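Linkage gripper vs. parallel gripper in sim, thin objects

Sim and Tooling board – 14 posts

pivotblock
Posted 3 January 2022
I've been going back and forth on which gripper model to keep for our kitchen set in Skandel. The candidates are the stock Franka parallel hand and the black linkage gripper from the Clovara asset pack. Same objects, same marble counter, same controller gains. I ran 65 grasps with each on thin stuff: stems, handles, the edge of a turner.

The goblet is where I expected the linkage one to win. View from the wrist camera:
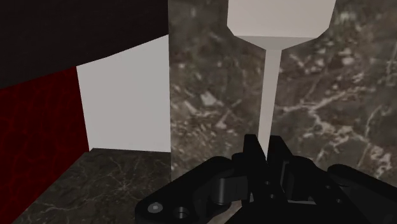
Wrist view, linkage gripper, goblet stem lined up with the gap.

The linkage model got 23 failures out of 65, the parallel hand 12. Most of the linkage failures were on the stem. Fingers close, stem rolls to one side, goblet tips. Controller is plain position control with a force cap, no tactile.

Anyone else compared these two?

grub_torque
What are you using for the collision mesh on the goblet? If it's a convex hull of the whole thing then the stem is as fat as the bowl as far as the physics is concerned and none of your numbers mean much.

pivotblock
Convex decomposition, 370 hulls across the object set. The stem gets its own pieces. I checked it in the debug view before running anything.

mara_bench
I did something close to this last May with the Perić controller and got the opposite. Linkage was better on stems and the parallel hand was better on flat handles. My guess is your fingertip pads. The Clovara pack ships them with low friction and you have to raise it yourself. Look in the material file, not the gripper file.

grub_torque
Disagree that it's friction. If the stem rolls sideways then the two fingers aren't arriving together. On a linkage gripper in sim that's usually the closed loop being faked with a mimic joint, and the mimic side lags a step or two. Log both finger joints and look at the difference during the close.

mara_bench
Could be both. Friction takes a minute to change though, so I'd start there.

pivotblock
Will try both. For the parallel hand, this is the side camera on the small spatula task:

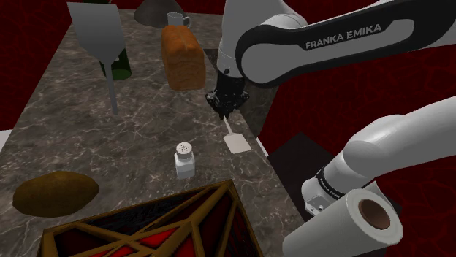 Parallel hand at the small spatula, side camera, full clutter layout.

Handle is angled up toward the fingers, so it's a straight top-down approach. The layout looks busy but the approach path is free of the bread and the salt shaker, and I didn't log a single contact with either one.

tenon22
Then it isn't a fair comparison. You've given one gripper a handle that points at it and the other one a stem with a wide bowl on top. Of course the goblet is harder.

pivotblock
Each gripper did every object. I only posted one view per gripper.

tenon22
OK, missed that. I'd still split the results by object. A total of 65 hides a lot.

bondville_lab
We dropped the linkage gripper from our own set at Bondville. It wasn't the success rate. It has more bodies and joints, and our steps ran nearly twice as long. For collecting demos that mattered more to us than a few extra grasps.

mara_bench
That depends on what hardware you have. If the real arm carries a linkage gripper then training on the parallel one in sim buys you nothing. pivotblock, what's on the real arm?

pivotblock
Parallel. So I'm leaning that way anyway, but I want to know why the linkage numbers are bad before I drop it.

Update after the finger logs: grub_torque is right about the lag. The right finger trails by two steps for most of the close. I raised the friction as well and reran the goblet only. Friction alone didn't change much. Fixing the lag did, the stem stays put on most tries now. Full rerun is going overnight – will post the numbers split by object.

grub_torque
Put the solver settings in too please. Iteration count especially.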